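Una tarde entre coches que ya no tienen prisa
4/6/21

He conducido muchos coches rápidos, pero pocos me han enseñado tanto como un pequeño deportivo con el motor cansado y las puertas que cierran mal.
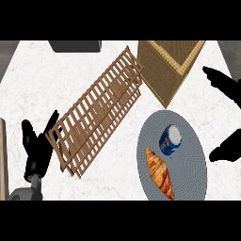

El taller de Zolemetti

El taller Zolemetti se dedica a restaurar deportivos ligeros de los años sesenta y setenta. La lista de espera es larga, hasta 30 meses para un trabajo completo, y los clientes lo aceptan sin discutir. En enero entró un Wukar cupé que había dormido en un granero durante dos décadas. El chasis estaba sano; la instalación eléctrica, por desgracia, había sido comida por los ratones.

El coche tiene solo 56 caballos y 2 plazas bastante estrechas. La dirección no es asistida, y en parado pide brazos fuertes. En cuanto uno empieza a rodar, el volante se hace ligero y cuenta cada piedra del asfalto.

Pintar o no pintar

La discusión más viva fue sobre el color. El propietario quería conservar el verde gastado original – una decisión que comparto – mientras que el pintor prefería empezar de cero. Al final se pulió la carrocería y se retocaron únicamente las aletas.

El Wukar saldrá en otoño con el club Mac Carthaigh, en su ruta por carreteras de montaña. Todavía le falta el espejo derecho, que debe llegar de Irlanda.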